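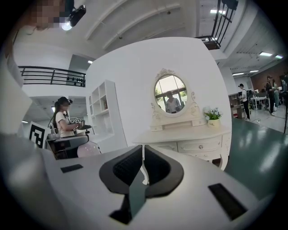

Hand-held grippers in use at the Millirham workshop, with the dressing table beyond.

The first gripper he built at home would not pick up a sock. It closed on the sock well enough, he says, but the fingers bent outwards and the sock stayed on the floor. That was in January, on the kitchen worktop in Musdale, and he still has the fingers in a jar.

He is a retired lift engineer and asked for his name to be left out, as did the other members I spoke to. He joined the shared workshop at Millirham to use its printers, and ended up leading the build that most of the members now have a hand in. They call it the Bonon. It is a gripper that you hold and work yourself, and the plan is for the same jaw to go on the end of a small arm later on.

"You learn the job with your own hand first," he says. "If I can't open a drawer with it, there's no point giving it to a motor. The motor isn't going to be cleverer than me."

The jaw is a black V with two angled pads, and the pads have a dark mesh texture on the face. He tried plain rubber before that, then bicycle inner tube, then a kitchen sponge cut into strips. The rubber was fine on wood and poor on anything with paint on it.

"The sponge was a waste of a weekend. The inner tube I'd still defend. It smelled, that was the only thing wrong with it."

The body is white because white was the filament the workshop had most of. A full set of printed parts for one gripper weighs 207 grams, without the screws. He wanted it under 200 and has given up on that for now, as every part he thinned has cracked at the same corner.

Another member looks after the markers, the small black-and-white squares that tell the software where the gripper is. She used to fit kitchens and came to the project through a notice in the library. Her complaint is glare.

"Gloss paper is hopeless. You get one light on it and the square has gone. I print on matt now and I stick them down with a roller, and if there's a bubble I peel it off and start again. People think I'm fussy."

The large marker board is hers too. It has a maze-like pattern and has to stand upright. She had it flat on a table for the first month and says the readings wandered all over the place.

I asked about the furniture. The white dressing table has curved legs, carved drawer fronts and small round knobs, and it gets more attention than anything else they practise on. The lift engineer likes the knobs.

"A bar handle is easy, you hook it and pull. A round knob that size, you've got to be square to it. Come in from the side and you slide off. I've slid off it more times than I'd like."

He keeps a notebook of attempts. On one evening he tried the top drawer 113 times and opened it on 90 of them. The rest he has sorted by what went wrong, and the longest list is headed "too high". He thinks the answer is a longer finger blade, and he has drawn one. The kitchen fitter thinks he should crouch.

They have also had help from abroad. A workshop in Bragança is building from the same drawings and sends back changes, mostly to do with the spring. Version 3 of the trigger is theirs.

"Ours pinched," he says. "Theirs doesn't. I was a bit put out, and then I used it for an hour and my thumb didn't hurt."

The arm itself is still a set of parts in a crate. Two of the joints have been bench tested and the third needs a bearing in a size he has yet to find at a price he will pay. He would like to have it moving by the summer but won't be held to it. Meanwhile he is printing another pair of jaws, a little wider, and has gone back to the sock.

"It picks it up now," he says. "Putting it down where you want it, that's the next thing. It sticks to the mesh."

The build group meets on Monday evenings and new members can come along without booking. Bring your own safety glasses if you have them.

Published 1 Mar 2021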